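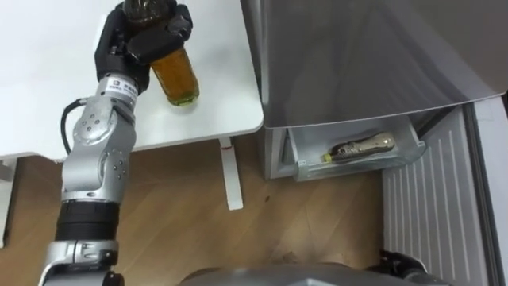 Figure 4. Robotic hand holding a glass bottle of amber liquid above a white table.

4.2 Minority stakes and the pricing of founder-led beauty brands

The deals in our sample fall into two groups. In the first, the buyer takes full ownership at closing and the founder leaves within the earn-out period. In the second, the buyer takes a partial stake and the founder keeps both equity and a public role. The second group is smaller, but it accounts for most of the spread in announcement returns, and we treat it separately in this section.

We matched 607 product lines to the brands that owned them at the time of the deal. Lines sold only through a founder's own web store were kept if they had been on sale for at least eight months. Private-label goods were dropped. Hinow, a fragrance house with a single retail partner, was kept in the main sample but removed in the robustness checks, as its sales figures are reported on a different fiscal year.

Buyers paid higher multiples for partial stakes than for full ownership. The gap narrows once we control for sales growth in the four quarters before the announcement, but it does not close. One reading is that the buyer pays for an option on the remaining shares. The contract terms give this some support: 13 of the partial-stake agreements include a call right, and in most of these the exercise price is tied to operating profit.

The Ronik and Motaung transactions show how much the terms can differ. Ronik sold a majority stake with a fixed exercise price and no limit on the founder's outside endorsements. Motaung sold a smaller share, and its founder agreed to a non-compete clause covering skin care and scent -- but not hair products, which later became a separate company. Treating the two as equivalent would overstate the control acquired in the second case.

Drorkby, the only serial acquirer in the group, is a harder case. Its purchases were financed from one credit facility, so deal-level borrowing costs cannot be observed. We assign the facility rate to each purchase and report standard errors clustered by buyer. Estimates without Drorkby have the same sign and are less precise.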